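Pleka halts gripper work after fingers close without warning

Sun 17 March

18 shares | 6 comments

Pleka has stopped work with its hand-held grippers after one of them closed on a worker's hand during a test, the company said.

The worker, Zeishan's bench partner on the morning shift, was not named. She had bruising to two fingers, was seen by a nurse and went home for the day. No bones were broken.

Zeeshan Tarar, who runs the test room at the company's Ciltport site, said the gripper was supposed to be idle when it happened. The worker had let go of the trigger and was reaching in to turn a ball that had been set down at a bad angle. The fingers shut on her hand and stayed shut until a colleague pulled the battery.

"The release did nothing," Tarar said. "She pressed it and I pressed it. Then we went for the battery."

Pleka has 28 of the grippers in use. All of them were switched off that afternoon, including those on loan to Brynjólfsdóttir, a packing firm across the harbor.

We use cookies to remember your settings and count visits. Accept all | Manage choices

The company's engineers have traced the fault to a position sensor in the handle. When the sensor drops out for a moment, the controller reads the fingers as fully open and drives them closed at full force. The log from the damaged unit shows 41 dropouts in the hour before the accident. None of them set off an alarm.

Signe Ketilsson, head of engineering, said the alarm had been turned off in a software update last year – it had been going off too often, and crews were losing time to it.

"That was our decision and it was the wrong one," she said. "The sensor was telling us something."

A review of older logs found the same dropouts in other units, nearly all of them with more than 800 hours of use. The unit that failed had 991.

Halldóra Bech, who speaks for the test room staff, said workers had reported grippers twitching as early as the fall. She wants a cutoff switch that can be reached with the free hand, and a rule that the power goes off before anyone reaches between the fingers.
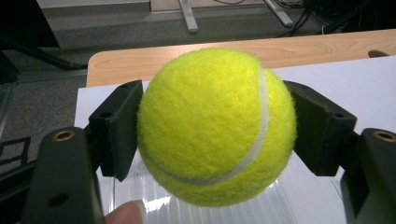 A tennis ball held between the fingers of a gripper.

Pleka said it will replace the sensor in every unit and turn the alarm back on. Closing force will be limited in software until the new parts are in. Ketilsson expects the first repaired grippers to be back on the bench in April.

The workplace safety office has asked for the logs and the damaged unit. Inspector Sigrún Steinarsdóttir visited the site and said her report would cover the update as well as the sensor.

The injured worker is due back this week on other duties.

Get the morning headlines by email. Sign up for our newsletter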